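Countertop Cooking at Dundetti: The Gallery

We love a small kitchen around here. You can keep your six-burner ranges and your islands the size of a parking space — give us one good counter, a cutting board and something to plug in, and we'll be happy until dinnertime (and usually well past it). This gallery is our celebration of the Dundetti counter, which has fed a lot of hungry people for a space you can cross in 2 steps.

Tài Kim set up the first version in November, after the old range at Wundville finally gave out. The plan was to get by for a few weeks with plug-in appliances. Then everybody got attached to them! The toaster oven roasts peppers beautifully, a single induction burner is plenty for a skillet supper, and wiping down afterward takes no time at all. The range never came back, and we haven't missed it once.

Most of what gets made on the counter is vegetables. Peppers are the house favorite, especially the yellow ones, which go so sweet and soft when you roast them until the skins blister. Tài likes to slide them into a pan with garlic and plenty of olive oil, then pile the whole thing on toast. If you've only ever eaten them raw with dip, please try it. Min-style rice bowls are a close second, and we're still arguing happily over whether they need a fried egg on top (they do).

Our recipe box is up to 900 cards now, and every one of them can be made without a full-size stove. Come back for the pepper toast card — we're adding it on 27th September, along with a skillet cornbread that some of us have been eating for breakfast, lunch and everything in between.

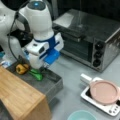
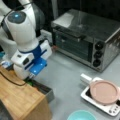 First, a yellow-orange pepper on the dark gray tray, next to the cutting board; second, the pink frying pan on the induction cooktop, with the toaster oven behind.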